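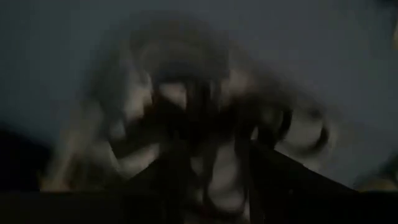

Chun-hung Man
Posted in Buying & Planning, June. 3 replies

Two-arm bench for mixed soft parts: is this quote missing half the cost?

We pack repair and craft kits, roughly 400 a week, in a rented unit with one long packing table. The part everyone hates is the loose stuff. Rubber bands in a few sizes, cord, small fabric pieces. It comes in bags, gets dumped out, tangles, and somebody stands there pulling it apart and dropping the right bits into the right pouch.

Tunero has quoted us for a bench with two arms, a gripper on each, wrist cameras, and a year of their software. Wasetia would do the installation and what they call "task setup," quoted separately as 5 days. The salesman was pleasant and had an answer for everything, and that is part of what bothers me. The quote says "handles deformable items." It does not say which items, how fast, or how often somebody has to walk over and help. When I asked for a pick rate he told me it "depends on the customer's process." Well, yes. I'm the customer and I'd like to know what it depends on.

I went to see the thing work on parts like ours, and I came home less sure than when I left. One band on a bare table is a very different job from a pile of them.

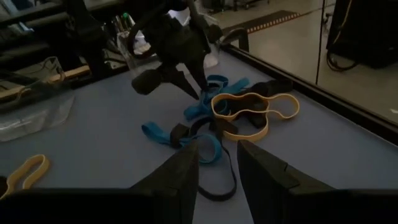
Tan, blue and black bands on the bench, mostly in one pile.

My boss wants a number by Sunday night so it can go in the budget for next year. I know how to budget for a label printer. What lines should I have on the sheet that aren't on the quote? And is there a sane way to test this before we sign? I'm not against buying it, I just don't want to be the one explaining it in a year.

Also, if anybody here has picked soft parts with two arms for real, paid work, I'd love to know what your numbers look like.

packline_pete

Go for it, the tech is way better than it was. We have a Gamari on boxes and it paid for itself no problem. Get the extended warranty. The arms are the expensive part so if those are covered you're fine.

oldbenchhand

I'd ignore the reply above for your purposes. Boxes are stiff, they have corners, and they stay where you put them. A rubber band does none of that. When you pull one, its neighbors come along, and what you pick up may be one band or two hooked together. Your quote doesn't say who pays when it's two.

I've been on the buying side of a few of these (one good, one terrible, one still being argued over). Lines I would add to your sheet:

Spare fingers and pads. They wear, and you may want a different shape once you see how the stock ones do on thin bands. Get the price of a set in writing now, while they still want your signature.

Setup days past the 5. Ask Wasetia for their day rate and what counts as finished. "The arms move" is finished to an installer. For you, finished is pouches with the right contents in them. I'd double the days in the budget and be happy if I didn't use them.

Software after the first year. Ask what the arms will do if you stop paying. I've had a vendor go very quiet at that one.

Your own person's time. Somebody clears jams, tops up parts, and restarts it after lunch. If that person is standing there half the day you haven't saved a wage, you've moved one.

Something to separate the parts first. A shallow tray, a vibrating feeder, even a different way of buying the bands. Price this before the robot. It may solve enough of the problem by itself that the robot stops making sense, and a vendor isn't going to be the one to bring it up.

Floor and table space, including cables, and somewhere for people to walk. Measure it with tape on the floor. Drawings always look roomy.

Lighting. Cheap, but get it in before the trial, so nobody can blame the room afterward.

As for testing: send them a bag of your own parts, straight out of the supplier's packaging, and go in person. Ask for 3 runs with no one touching anything, and start the clock when the pile hits the table. You tip the bag out yourself. Don't let them spread the parts first. Write down every time a hand goes in. If they would rather send you a video, I would take that as an answer.

One thing I can't help with is your rate. I don't have a number for soft parts I'd trust on somebody else's bench, and I would be wary of anyone who offers you one.

Sikora

Agree with most of that, but I think oldbenchhand is a little hard on the installers. Wasetia did ours (different arms) and they stayed until it ran. They also charged for it — so have the day rate conversation.

Ask about renting. We got a trial period with the rent taken off the purchase price, and it wasn't in any brochure, I just kept asking. We ended up sending it back. It was fine on the cord and hopeless on anything that had been in a bag over the weekend.

For the number your boss wants, I would put in the quote plus 15 percent if you only need a placeholder, and write "trial first" next to it in capital letters. With oldbenchhand's list it will come out higher than that. Better the boss hears it in June than after the crate arrives.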